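Notes on Sisadley and the Uses of Inventory

January 30, 2019

Readers of this blog have asked for a longer account of Sisadley, the first-person adventure from the small studio Trarkeo. I have now completed it twice, and the following remarks concern one part of its design, the inventory. A full review would have to address the combat, on which I have little to say beyond the fact that there are two encounters and both may be avoided.

The game is set in 1944, in a customs warehouse on a river. The player is a clerk named Kalniņš, who is instructed to close the building and account for its contents before morning. There is no map. The player carries a ledger, a lamp and at most seven objects, and each object occupies one slot whatever its size. A coil of rope and a postage stamp are treated alike. I regarded this as an oversight during my first session and changed my view during the second, when I was obliged to leave the lamp oil behind in order to keep a letter I had not yet read.

The limit is well judged. In most adventures of this type the player collects everything and tries each item on each locked door. Sisadley makes that approach costly. Objects set down stay where they are put, and the warehouse floods by degrees from the east side, so that a careless decision in the first hour may close a room in the third. The ending I received on my first attempt was the poorer for a key I had left in the weighing office.

Kipchumba Barasa, with whom I play most titles of this length, disagreed with me on the flooding. He considered it arbitrary and would have preferred a visible clock. His objection has merit - the water rises while the player reads, and the game never states this. I would ask the studio to add a short warning, or at least to pause the water while the ledger is open.

Two technical matters should be recorded. The autosave overwrites its only slot, and on four occasions it did so while I was standing in a room I could no longer leave. Manual saving is available from the second chapter onward and should be used often. The subtitles also run ahead of the speech in the boat shed, although the text itself is accurate. 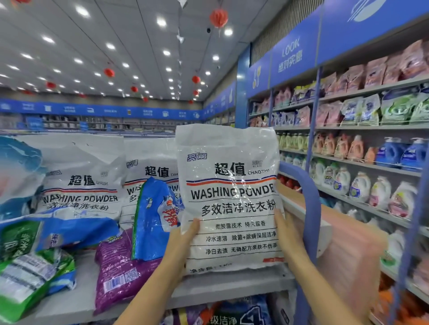

The best work in Sisadley is on its labels, and this is where I would direct anyone who doubts that a small team can build a convincing place. Each crate and packet may be turned in the hand and read on its face. Ordinary packaging carries a great deal of writing: a bag of washing powder may have its name in large black Chinese characters, the product in bold English beneath, and then several rows of smaller claims. Trarkeo has understood this, and its tins and sacks are printed in more than one language, with small type that can be read under the lamp. One of the later puzzles depends on a weight given on a sack of salt. Kimutai Laizer wrote to me that he solved it by chance. I did not, and I recommend that new players copy down the figures in the salt room before going upstairs.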